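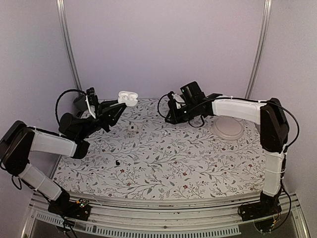 Two-arm cell quote, am I being sold stuff I don't need?

Started by benchrat_ro
September 15, 2020

We do small electronics returns. Earbuds mostly, some watches, some odds and ends. Stuff comes in, somebody opens the case, checks that both buds are there, wipes it down, sorts it. It's dull work and I have a hard time keeping people on it. My boss (Nayeli Barajas, she has given up reading forums so I can use her name) wants a number for next year's budget by October.

We have a quote from Bummont for a two-arm bench cell with two-finger grippers, enclosure, table, the usual. On top of the arms they want:

Padded covers for the links, both arms
Spare gripper fingers, 4 sets
"Cable management package", 462 a cell
Service plan, 1,098 a year

The arms I can live with. It's the rest that smells. Has anyone bought from them, and which of these lines would you cross out?

Refugio Ocampo
(signing my name because the last time I asked something here I was accused of working for a vendor)

hexkey_dad wrote:

Cross out the cable package. You are paying 462 for zip ties and somebody's afternoon. We tied our own and they've been fine.

Keep the spare fingers. You will wreck fingers. Everyone wrecks fingers.

marlowe_t wrote:

Before you cross out anything I'd ask what the second arm is for. I've sat through a lot of demos of this kind and what they love to show is one arm holding an earbud case, lid up, with the other arm waiting for its turn. Looks great. Then you ask for the throughput number and they talk about the roadmap.

One arm and a cheap fixture to hold the case will do most of what you listed. A fixture doesn't need calibrating.

benchrat_ro wrote:

The second arm is there because we don't get one kind of case. We get dozens of shapes, and a fixture for each is its own drawer full of problems. That was their argument, and I'll admit it's the one part of the pitch I half believed.

marlowe_t wrote:

Sure, it's a fair argument. It's also an argument that doubles the order. Ask them to run YOUR returns, out of your own bin, with you in the room. Scuffed ones, sticky ones, the ones where the lid hinge is shot. A clean white case set down nicely on a table tells you very little.

solder_and_sigh wrote:

Disagree with hexkey_dad on the cables. Our first cell had long cables looping out past the wrist and hanging down the outside of the arm. It looked fine standing still. Once we ran wide moves over the table they snagged on everything, and a pulled connector cost us more than the package would have. I don't say buy it blind. Make them write down what's in it. If it says "ties, assorted" then hexkey_dad is right and you should laugh at them.

hexkey_dad wrote:

So we agree. It will say ties, assorted.

solder_and_sigh wrote:

Ristix quoted us for the same thing and theirs had proper guides and strain relief in it. So it varies. You're allowed to be wrong one time in a thread.

pkw_lund wrote:

Nobody has asked about the table surface yet. What does the quote say? We budgeted zero for it and ended up buying mats twice. Small glossy parts skate on a hard top. A soft cover helps with that, but a cloth can bunch up under the gripper when it comes down low, and if it has a pattern on it you'd better test the vision on that pattern. Put a line in the budget for "surface" and don't let anyone talk you out of it. Same for bins, cups, trays, whatever the parts go in and come out of. It's never in the quote and it's never free.

benchrat_ro wrote:

Quote says "work surface included" and that's all. I'll ask.

What about the padding? Is it for people or for the arms?

pkw_lund wrote:

Ask them, and get it in writing. If the answer is people, ask what the enclosure is for. If the answer is the arms hitting each other, ask how often they expect that to happen. Either way don't let anybody count it as safety equipment on your risk assessment without paper behind it.

marlowe_t wrote:

I'd also go after the service plan. 1,098 a year for what? Kowalchuk used to sell one where "service" meant a phone number. Response time, parts or no parts, who pays for the visit. If they can't put that on one page, cross it out and put the same money in a repair line you control.

solder_and_sigh wrote:

That only works if somebody in the shop can fix an arm. Refugio, can anybody?

benchrat_ro wrote:

Me, sort of. I can swap fingers and read a manual. I wouldn't open a joint.

solder_and_sigh wrote:

Then pay for the first year and see how often you call them.

marlowe_t wrote:

Or rent. Narkia does a 2 month rental on a bench cell and takes part of it off if you buy. I'm not a fan of theirs especially, the software is clunky, but at least you find out on their money. Well, partly on their money.

hexkey_dad wrote:

Rental units show up with somebody else's chewed fingers on them. Check before you sign.

benchrat_ro wrote:

OK. Bummont gets a list of questions from me tomorrow – surface, padding, what's in the cable package, one page on service – and I've asked if I can bring a bin of our worst returns to their demo room. The sales guy said he'd "have to check on that", and I'm choosing not to read anything into it yet. I'll price the rental too.

marlowe_t wrote:

I'd read something into it.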